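Can a Robot Do Your Chores Yet?

Ages 9 to 12. Reading time: 10 minutes

A robot is a machine that can sense what is around it, make a decision, and then move. A washing machine does part of this. It senses the water level and turns the drum. Most people do not call it a robot, and the people who build robots do not all agree on where the line is.

A chore is harder to define than it sounds. "Empty the dishwasher" is three words long. When our team at Driltent wrote out every motion needed to empty one dishwasher, the list had 462 steps. It included "find the handle," "close the fingers," "pull," and "stop pulling before the door hits the floor."

Why factories came first

Robot arms have worked in factories for a long time. In a factory, the same part arrives at the same spot, facing the same way. The arm can repeat one motion all day. If the part is turned sideways, the arm may miss it, so the factory is built to keep parts from turning sideways.

A home is not built that way. Cups are left in different places. Chairs move. Cabinets have handles of different shapes, and some have no handles. A robot in a home has to look first and then plan its motion each time.

Practicing in a simulation

A simulation is a model of a place that exists inside a computer. It has rules for weight, friction, and how hinges swing. A robot arm in a simulation can bump a cabinet and nothing breaks. The computer can also run many kitchens at the same time and move the objects between tries.
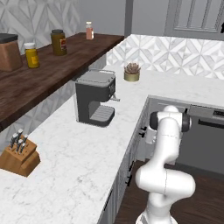
Driltent Learning Team | Asach Project | Pages for Young Readers

The white arm in this simulated kitchen has a gripper, and the gripper is close to a small black cabinet handle. A handle like that is a hard target. The gripper must be lined up before it closes. If it is too far to one side, it closes on air. If it is too far forward, it pushes on the cabinet.

After the gripper holds a handle, the next problem is the door. A hinged door swings in a curve. The arm has to follow the same curve, or the gripper will slip off. A drawer is simpler, as it moves in a straight line.

Objects on the counter matter too. The coffee machine and the potted plant are obstacles when the arm reaches across. The knife block must not be knocked over. A planning program checks the path of every joint in the arm, including the elbow, before the arm moves.

What the tests showed

In the Asach project, a simulated arm tried to open a cabinet 300 times. The cabinet stayed the same, but the starting position of the arm changed. Most failures happened in the last small distance before the gripper touched the handle.

The same program was then moved to a real arm in our Altalora test room. It did worse there. Real hinges can be stiff. Real light makes shiny spots that confuse a camera. Engineers call this difference the "sim-to-real gap."

Which chores can machines do now?

Vacuuming a flat floor: yes. Robot vacuums are sold in stores. They can get stuck on cords and socks.

Mowing a lawn: yes, if the yard is not too steep and its edges are marked.

Moving boxes in a warehouse: often. The boxes are stiff and have flat sides.

Opening a cabinet: sometimes. It depends on the handle and the door.

Loading a dishwasher: sometimes, slowly, and usually with a person nearby.

Folding laundry: sometimes. Cloth changes shape whenever it is touched, so the robot must keep looking at it again.

Cleaning up a bedroom: not well. The robot would have to know which things are trash and which things you want to keep.

Try it yourself

Put on a pair of thick oven mitts. Ask a friend to set a plastic cup on a table. Close your eyes and have the friend move the cup. Open your eyes for one second, close them again, and pick up the cup. Do this 14 times and write down how many tries worked.

Words to know

Gripper: the part of a robot that holds things.
Joint: a place where a robot arm bends or turns.
Obstacle: something in the way.
Simulation: a model of a place or event, run on a computer.

Next page: How a Robot Measures Distance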